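Ferkis 双腕セル用 指先・レール保守セット
型番 1651／販売元 Pultberg／対応機種 Makach 双腕テーブル全型

週に一度の手入れで済みます、と前のカタログには書きました。書いたのは営業のリエット・ザヴァツキー(Liette Sawatzky)で、セルの下に潜ったことのない人です。今回は潜ったことのある人間が書き直しています。週に一度で済むのは、週に一度しか動かさない場合です。

本品は、卓上に腕を二本立てたセルの指先、手首まわりのケーブル、左右のレールを点検し、清掃し、必要なら部品を替えるための一式です。工具に慣れた方なら、初回は40分を見てください。慣れていない方は、昼食を先に済ませてください。

布を扱うセルでは、特に指先の手入れが物を言います。パイル地のタオルやクロスは、つかむ側から見ればループの集まりで、ループは先の尖ったものにはたいてい引っかかります。指先の角にささくれが一つあるだけで、放すはずの布がいつまでも付いてくる。そうなると現場ではまずプログラムが疑われ、次に担当者が疑われ、三日目くらいにようやく指先が疑われます。

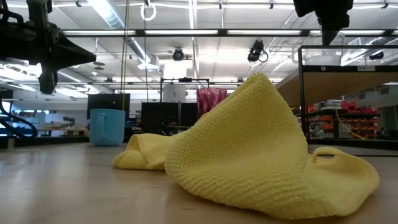 保守資料 第2号

黄色いパイル地のクロスは、確認用として悪くない相手です。折れた山もあれば平らに広がったところもあり、隅の小さな吊り輪は、細い指先がいちばん入りたがる穴でもあります。手入れのあとは、いきなり本番の品物に戻さず、こういう布を一枚くしゃっと置いて、左右の腕で一度ずつつかんで放してください。放したあと指先に糸が残るようなら、付属の仕上げ紙でもう一度角をなでます。削るのではありません。なでるのです。この違いが分からない方のために、替えの指先が入っています。

セット内容
・替え指先(左右各一組、固定ねじ付き)
・仕上げ紙、細目と極細目
・レール用清掃ブラシと不織布
・ケーブル結束バンド(再使用できるもの)
・トルクドライバー、目盛り固定式
・手順書、防汚加工。コーヒーで試験済み(意図した試験ではありません)

手順の要点

一、腕を止め、電源を落とし、表示灯が消えるのを待ちます。待っている間に手を入れる方がいますが、表示灯はその方のために付いています。

二、手首から出ているケーブルを見ます。輪が小さすぎると曲げるたびに根元が疲れ、大きすぎると卓上の物を連れて歩きます。腕を手でいちばん奥まで伸ばし、次にいちばん手前まで畳んで、どちらでも突っ張らない長さでまとめてください。

三、レールは端から端まで拭きます。台座の下も拭きます。台座の下を拭いたことにして報告書に丸を付ける流派が各地に存在しますが、当社の手順書はこれを採用していません。

四、指先を替えたら、左右の高さを合わせます。同じ布をつかませて、片方だけが天板をこするようなら、合っていません。

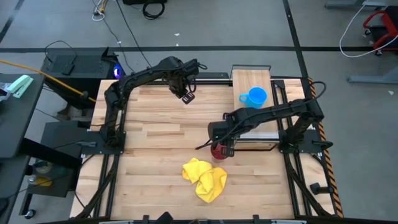
左右の腕と台座、レールまわり。

台座の固定ねじは対角の順に、少しずつ締めます。片側から締め上げると台座がわずかに傾き、傾いた分は腕の先で立派な誤差に育ちます。サポートのバルタザール・プフィスター(Balthasar Pfister)のところには、原点がずれたという相談がよく来ますが、彼の最初の質問はいつも「どのねじから締めましたか」で、電話の向こうはたいてい静かになります。

レールに油を差すかどうかは機種によります。旧型は差します。現行型は差しません。どちらか分からないときは差さないでください。布を扱うセルで油を差しすぎると、油はレールからクロスへ、クロスから品物へと移り、最後は納品先からの電話になって戻ってきます。

箱や台を天板に載せたまま使うセルでは、指先の交換後に、必ず低速で腕をその上へ通してください。
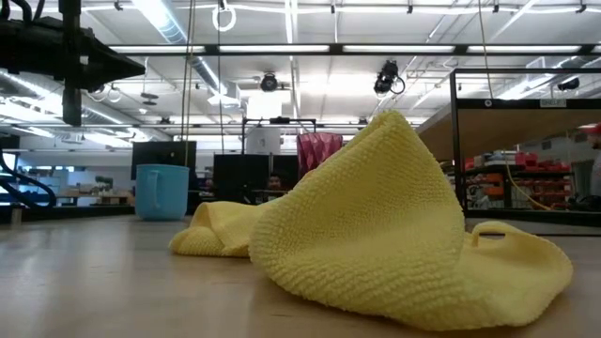 このとき、通り道に置く物は割れても惜しくないものにします。ロシャ(Rocha)工場の保全を見ているカローラ・アッカーマン(Carola Ackermann)さんは、これを来客用の湯呑みでやりました。以来、ロシャ工場では客に紙コップが出ます。

低速で問題がなければ、通常の速度に戻して十往復。音が変わったら止めて、結束バンドの端が関節に触れていないかを見ます。余った端は切ってください。かわいそうだからと残しておくと、関節が代わりに切ってくれますが、切り口は選べません。

交換の目安
指先：つかみ動作の回数ではなく、角の状態で判断します。爪でなぞって引っかかれば交換。
結束バンド：白っぽくなったら交換。
ブラシ：毛が外を向いたら交換。
手順書：なくしたら再送します。447番の用紙でお申し込みください。なくす前に申し込まれる方もいます。

お使いの方から

「指先を替えたら、三週間悩んでいた不具合が消えました。三週間分の会議の議事録は残っています」(ティアゴ・ラマーリョ／Tiago Ramalho)

「ドライバーだけ欲しい。残りは前に買ったのがある」(ジャミラ・アカンダ／Jamila Akanda)

ドライバーのみの販売は11月から始めました。注文書の備考欄に「ドライバーだけ」とお書きください。アカンダさんの文面のままで通じます。

ご注意
単腕のセルにも使えますが、替え指先が一組余ります。返品はお受けしていません。引き出しにしまっておけば、いずれ片方を床に落とした日に役立ちます。

ページ更新：2024年2月17日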